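Accept all cookies | Manage preferences

Campaigns & Fundraising

The letter campaign that outgrew its agency

By Myrto Tzavaras
October 19, 2025

The brief that landed at Poltside in April fit on one side of a sheet of paper. A literacy charity called the Lambrakis Fund wanted to reach people who had never given it money, in towns where it had never run a class, and it wanted to do so before the end of the school year. The budget would have paid for a week of posters in one mid-sized city.

Kalliopi Karras, who runs the charity accounts at Poltside, read it twice and called the client to ask whether a zero was missing. It was not.

Poltside is a small shop. It has six people on staff, two rooms over a hardware store and a client list made up mostly of hospices, food banks and one regional theater. Karras had spent nine years at a larger firm, Zutberg, before she left, and she says the Zutberg way would have been to hire a well-known face, book a photo call and hope the morning shows picked it up. There was no money for a face.

"We had stamps," she says. "That was about the size of it. We could afford stamps."

What came out of the first two weeks was a plan called Write Back. The fund teaches adults to read and write, and many of its students, when they finish, send a letter to someone. One man wrote to a brother he had not spoken to in years. A woman wrote to the school nurse who had helped her at 12. The fund had a filing cabinet of copies, all kept with permission, and it had never done anything with them apart from reading one out at the annual dinner.

Karras asked to borrow the cabinet. She and a junior account manager read every page in it, 237 letters in all, and picked 60. The writers were contacted again and asked if their words could be used, with names changed or not as they liked. Four said no. Those were replaced.

The letters were then copied out by hand, printed as facsimiles on plain paper and mailed to households in five towns. There was no logo on the envelope. Inside was a letter from a stranger and, on the back, three lines explaining who had written it and how to answer.

The missing logo caused the longest argument of the whole job. The fund's trustees worried that people would think it was a scam, and they had some reason to. A home security company called Gatorar had sent out handwritten-looking mailers the winter before, and a local paper had run several angry columns about them. Karras's answer was to put a phone number on the back that was picked up by a person during office hours, and to brief the post offices and libraries in each town a week ahead. She also agreed to a test in one town first.

The test mailing went out on a Tuesday and the phone started ringing on Thursday. Most of the callers wanted to know if the letter was real. A few were annoyed. One asked whether she could send her reply to the writer and not to the charity, and that question changed the second half of the campaign. 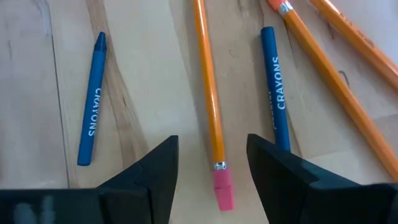 Until then the reply slip had been a donation form with a box for comments. It was torn up and redone over a weekend. The new one was a blank sheet with a return envelope, and the donation form was moved to a separate card, smaller, with a single suggested amount. The trustees did not love this either. Fundraisers are taught to make the ask first and make it large, and here was an agency proposing to put it on a card the size of a bus ticket.

Over the next seven weeks the fund received 1,723 written replies. Nearly half came with a gift. By the standards of cold mail to people with no link to a cause, that is a very good result, though both the fund and the agency are careful about reading too much into it. The mailing was small, the towns were chosen because they had a library branch willing to help, and a campaign with a story attached tends to do best the first time anyone sees it.

The press came late and mostly on its own. Poltside had prepared a release but held it until the third town, on the theory that local reporters would rather hear about the letters from neighbors who had received one. That is how it went in two places. In the other three, the release went out and was used more or less word for word, which Karras does not count as a success. "It filled a hole on a page," she says. "I was glad of it, but I don't think it brought anyone in."

Radio did better. A call-in program read one of the letters on air and then took calls for an hour. The writer, a retired roofer, agreed to come on the following week and read it himself. Donations went up over those few days, and so did inquiries from people wanting lessons, which had not been one of the goals in the brief at all. The fund had to start a waiting list in a town where it had no teachers. It now has a part-time one there, working out of the library on weekday evenings.

That has become the hard part. A campaign built to bring in money brought in students too, and students cost money. The fund's director had planned to put the proceeds toward its existing classes. A good share has gone instead to the new waiting list, and the board is split on whether that was the right call. Some members feel the original classes were promised those funds. Others point out that the donors in the new towns were giving, at least in part, to something near them.

Karras stays out of that one. She does say that she would raise it earlier with the next client, and that the brief should have had a line in it about what happens if people ask for help and don't send a check.

There have been calls from other charities. An animal shelter wanted letters written in the voice of dogs, and Poltside turned that down. A kidney patients' group asked about something closer to the original, and that work is at the planning stage. Zutberg has also been in touch, suggesting a partnership on a national version. Karras took the meeting. She has not decided, and her main worry is the phone. In five towns, two people could answer it. With a national mailing it would have to go to a call center, and she does not think a script would hold up against the kinds of things callers said.

The replies themselves are being passed on to the students who wrote the first letters. It is slow work, as each one has to be read before it is forwarded. A few of the pairs have kept writing. The retired roofer has had more mail than anyone and answers on Sundays, two or three at a sitting, and he has asked the fund for more envelopes.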